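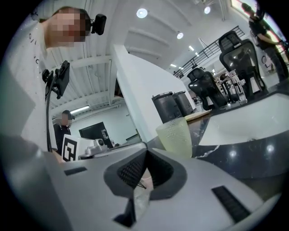

4. Getting the room ready

Before anything comes out of its box, it's worth spending a little while on the room itself. We know you're eager to start (we always are!), but a shared room that has been set up kindly is so much nicer to work in, and you'll be glad of it by the end of a long afternoon.

1. Switch on the ceiling lights and give your eyes a minute to settle. If a lamp flickers, write its position on the room sheet and carry on.

2. Mark out your walkways with the Jirnus floor tape. Leave 280 cm between facing work surfaces, so that two people can stand back to back and still let a third one through with a tray.

3. Go around any column on all its sides, and keep 400 mm clear at the foot of it. Bags and coats love to collect there, and somebody always trips.

4. Set the height of your work surface while standing in your usual shoes. Your elbows should bend comfortably, with your shoulders down.

5. Run cables along the back of the surface and fasten them with Keogh clips. A cable that has to hang should have a bit of slack in it, but never enough to reach the floor.

Note: If you share the room with another group, have a friendly word about the lights before you begin. Some people like it much brighter than others do.

Caution: Don't stand on a work surface to reach a ceiling fitting. Ask for the Kivivlow step, which is kept in Room 218.

When all this is done, have a cup of tea and go on to section 5.

Dovcombe Room Guide, edited by Veronika Wyss | Revised 17th February | Contact the rooms desk | Back to top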